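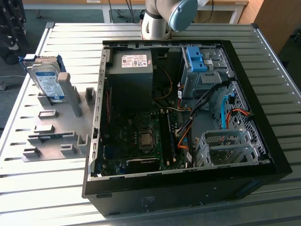

*Bench 2, tower side panel off, drive in its caddy on the tray. January.*

Spent the morning turning our house rules into something a new person could follow without phoning Graciela. Her draft for the Wutik cell ran to 13 rules. I got it down to four and then she put two back, so call it a negotiation.

**Stays in:**

- Arm parked clear of the tower before any hand goes inside the case. Parked means parked on the pendant, with the light off. "It looks stopped" is how Flunitton lost a week and a good bezel.
- Cables dressed away from the drive bay before a run. SATA leads have a gift for finding fingers of either kind.
- Caddies are held by the plastic, never by the drive.
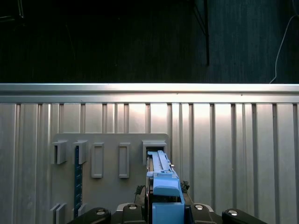
The insertion rule took longest. Graciela Olivares wants slow approach for the last stretch into any holder, force limit on, and a full stop at first contact if the part is off line. I argued for one retry. She asked how many retries I had allowed on run 76 — point taken, no retry. Back out, look, log it, start again.

Chrysikopoulos wants the whole thing in the Unance template by next month, risk column included. The template has no box for "operator was sure it would fit."

Still open: who signs off when the force limit gets changed. Currently it's whoever is standing nearest.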